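The Shop Where Everything Has a Tray
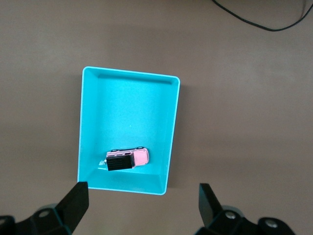

A turquoise plastic tray on a tabletop.

10 November 2018

The repair shop behind the Ostapchuk building has no sign on the street side. Customers walk down the alley, past the loading dock of a flooring company, and ring a bell. Inside there are two benches, a wall of drawers and a counter with a ledger on it. The ledger is on line 3686. Every line is a clock or a watch that came in to be fixed.

The owner has run the shop for most of her working life. She agreed to talk on the condition that her name be left out, because she has all the work she can handle. "If you print it, people call," she said. "Then I have to tell them spring, and they get upset."

She did not set out to fix clocks. Her first job was at Wurnitz, a maker of kitchen timers and wall clocks that had its plant on the river road. She was put on the line that fitted hands to dials. It was quick work and she was good at it, and after a while she was moved to the returns desk, where clocks that had failed under warranty were opened up and looked at.

"That was my school," she said. "On the line you see one part. At returns you see the whole thing, and you see what people do to it. They oil it with cooking oil. They hang it over the stove. One had a spider's nest in it the size of a walnut."

When Wurnitz closed the plant she bought two crates of tools at the sale and rented the back room. For the first year she mostly changed batteries. The mechanical work came slowly, from an antiques dealer at first and then from the dealer's customers.

Most of what she sees now is mantel clocks and kitchen wall clocks, along with a fair number of wristwatches. She turns down cuckoo clocks. "The bellows," she said, when asked why, and left it there.

The first thing she does with a clock is nothing. It goes on the shelf and runs, if it will run, for several days. She writes down what it gains or loses. People are often surprised by this, she said, and a few have taken their clocks back because they thought she was stalling.

"A clock that stops at the same time every day has one kind of trouble. A clock that stops whenever it wants has another kind. You can't know which until you leave it alone," she said. "It's the cheapest part of the job and I don't charge for it."

After that it comes apart. She works from the back, lets the power down from the mainspring before touching anything else, and puts the parts down in the order they come out. Each job gets its own tray, and the tray stays with the job until the clock is back together. She is strict about it. She once mixed the screws from two French movements and lost a weekend sorting them out.

"They look the same. They are not the same," she said. "One was cut by one man and the other by another man, a long time ago, and they did not talk to each other."

Cleaning takes up the largest share of her hours. Old oil turns to something like varnish, and it has to come out of every pivot hole before she can judge the wear. She pegs the holes by hand with sharpened sticks, turning each one until it comes out clean. It is dull work, and she listens to ball games while she does it.

Parts are the harder problem. Mainsprings can still be ordered, and so can most suspension springs. Gears cannot. If a tooth is broken she files a slot, fits a piece of brass and cuts the new tooth to match. Her lathe is a Rostex that came with the crates from the plant. She has replaced the belt 2 times and the motor never.

Cheap quartz movements she simply swaps. The ones she uses come from a supplier called Clukex, in bags, and she does not pretend there is any craft in it. "It takes me less time than writing the ticket," she said. "But it's Grandma's kitchen clock and they want it on the wall again. Fine. I'll do that all day."

Prices are a sore point. A full service on a striking clock often costs more than the clock would bring at auction, and she tells people so before she starts. Some go home and think about it. Many of those come back, sometimes years later, and a few never do. She has a cabinet of finished work that was not picked up, and the oldest piece in it is ticket 611. She still winds it.

"I can sell it after a certain time, the ticket says so," she said. "But it keeps good time. I set the others by it."

She has had two helpers over the years. One went on to work on elevators and the other moved out of state. In August a high school student came by to ask about learning the trade, and she gave him an alarm clock and told him to take it apart and bring it back running. He has not been back yet. She does not hold it against him.

"Alarm clocks are mean," she said. "I should have given him something with more room in it."

Asked what people can do at home to keep a clock going, she had a short list. Keep it level. Wind it on the same day each week, all the way, because a spring is not hurt by being fully wound. Move the hands forward, and stop at each hour to let it strike. Do not spray anything into it.

"And if it's running, don't touch it," she said. "People can't stand that one."

The shop is open weekday mornings. Pickups are by appointment — ring twice, she said, as the first ring tends to get lost under the radio.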